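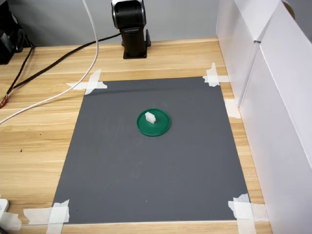
Does it matter which gripper you fit if the arm and the controller stay the same? It matters a great deal for small, light things and hardly at all for anything you could pick up wearing mittens.

4.2 Swapping the grippers

I went into this part of the study expecting a dull result. We had three grippers to hand: the Purnow parallel jaw, the Druvby soft finger pair and a stubby thing I built myself from leftovers, which Dzifa Dankwa named the Clusley after the village where I bought the springs. All of them bolt to the same wrist plate, so the arm, the controller and the learned policy could be left well alone. I only changed the offset from wrist to fingertip, and I checked that by hand each time the gripper came off.

The work area is the one in Figure 1. The mat is taped at its corners because an early version crept across the desk a little every time the fingers brushed it, and it took me an embarrassingly long afternoon to work out why the Purnow seemed to get worse after lunch. The white panels stay up for all the runs reported here.

Figure 1. The work area seen from the front, with the base of the arm at the back of the desk and a small white block on the green lid.

We collected 1022 attempts in total, and I threw out 14 of them where the controller had dropped its connection before the arm moved. I kept everything else, including the silly ones (there is a run where the Clusley closes very confidently on thin air, and I am still fond of it).

Start with the good news. With the block sitting flat, the Purnow managed 97 per cent, and the other two were close enough behind that I wouldn't want to argue over the gap. If I had stopped there, this section would be one sentence long.

Things came apart when we turned the block so that its notched side faced the fingers. The Purnow has hard, narrow pads, and if one of them met the notch first the block would spin away and off the lid. The Druvby was much more forgiving! Its fingers bend round whatever they meet, so a poor approach often still ended in a grasp. The price is that it can't tell you much about where the block is once it has it, and when we asked for a careful placement afterwards it was the worst of the lot. The Clusley landed in between on both counts, which pleased me more than it should have.

I should own up to a weakness in the comparison. The policy was trained on demonstrations that Dzifa gave with the Purnow fitted, so the other two were working from borrowed habits. You can see it in the Druvby runs, where the arm comes down to a height that suits a rigid fingertip and the soft ones splay on the lid before they close. Raising the target height by hand helped, but those runs are kept apart from the main results and reported with the Akpalu controller tests in the next section.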